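About Besson Language School

Besson is a small language school for adults on the second floor of the old Mumano building, at the corner of Allari Street. We teach French, Spanish and Portuguese to people who live or work nearby. Most of our students are beginners or people who took a language in high school and want to pick it up again.

The school was started by Hervé Baudry, who had been giving private French lessons at his kitchen table. When he had more students than evenings, he rented one room upstairs in the Mumano building and put two groups in it. He named the school after the village his mother came from. He still teaches the advanced French group and handles most of the placement interviews.

Today we have 335 students on the rolls and 15 teachers. All of the teachers grew up speaking the language they teach or have lived in it for many years. Several of them came to teaching from other jobs – nursing, shipping, restaurant work – and they use what they know from those jobs in class.

How we teach

A group at Besson is never larger than seven students. We have kept to that number from the start, even in years when the waiting list was long. In a group of seven, a person who is quiet by nature still gets to talk several times in an hour. It also means a teacher can hear where each student is having trouble and plan the next lesson around it.

Classes are held mostly in the language being taught. In the first weeks the teacher will switch to English for grammar points and instructions. By the middle of the first term, most groups have stopped needing it except for the occasional word. Students are free to ask a question in English at any time.

Beginners start with the words for things they can touch, pick up and pass to the person next to them. Food and office supplies do fine for this. The verbs come in early too: give, take, put, want, need. After that we add colors, numbers, and where one thing is in relation to another.

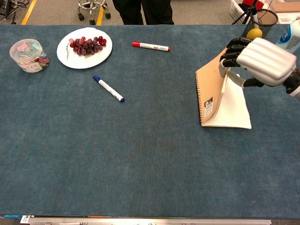
Reading and writing begin in the third week. We use short texts at first, such as menus, notes to a neighbor, and bus schedules. Longer reading comes in the second term. We do not use a single textbook across the school. Each teacher works from a shared set of lesson plans that we revise every June, and the handouts are included in the cost of the course.

Homework is short, usually twenty minutes between classes. We know that our students have jobs and families. Nobody is put on the spot for not having done it, but people who do it move along faster, and the teachers will say so.

Levels and placement

We have four levels: Beginner, Lower Intermediate, Upper Intermediate and Advanced. Each level takes two terms for most students. Some people repeat a term, and there is no extra fee to do that if you have attended at least three quarters of the classes.

New students who already know some of the language come in for a placement interview. It is a conversation, followed by a short piece of writing. There is no grade. At the end we tell you which group we think would suit you, and you can try that group for two classes before you decide. If it turns out to be too easy or too hard, we move you.

Complete beginners do not need an interview. You can sign up at the front desk or by mail.

The conversation table

Once a week, in the evening, we open the large room for the conversation table. It is free to anyone enrolled in a course. Former students are welcome as well, and some of them have been coming for years. A teacher is there to keep things moving, but there is no lesson plan. People talk about work, the news, their kids, what they cooked. The languages take turns from week to week, and the schedule is posted by the stairs.

Grapes, cheese and crackers are the usual fare. If you have a food allergy, please tell the front desk and we will pass it on to whoever is bringing the snacks.

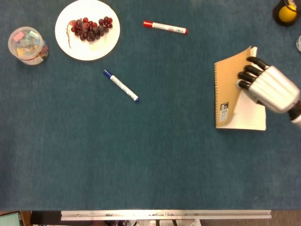

Our rooms

We have five classrooms, a front office and a small library. The largest room faces the street and gets the afternoon sun. The two rooms at the back are quieter and we use them for interviews and one-on-one lessons.

The library holds 1417 books, most of them donated. There are novels, children's books, cookbooks, detective stories and a good number of travel guides that are out of date but still useful for reading practice. Students may borrow two at a time for four weeks. The children's books are popular with adult beginners, and we are always glad to get more of them, in particular in Portuguese.

There is an elevator at the Allari Street entrance. The door on the other side of the building leads only to the stairs. Bicycles can be left in the courtyard.

Working with employers

In addition to our regular courses, we teach at workplaces. Our longest arrangement is with Jumemden, a freight company a few blocks away, where we run Spanish classes before the morning shift. These courses follow the same plan as our own, with added vocabulary for the job. The group limit is the same. If you would like classes at your workplace, write to the office and tell us the language, the number of people and the hours you have in mind. We will come by to talk it over before we send a price.

Fees

Tuition is paid by the term. You can pay all at once or in three parts, and there is no charge for splitting it. We set aside a number of reduced-price places in every level. To ask for one, fill out the one-page form at the front desk. We do not ask for tax returns or pay stubs.

If you have to drop out before the third week, we refund what is left of the term. After that we can hold your place for the next term instead.

Visiting

You are welcome to sit in on a class before signing up. Call or stop by the office first so we can let the teacher know – some groups have tests or presentations on certain evenings. The office is open in the afternoon and stays open until the last class begins.

Page last updated 2026-08-29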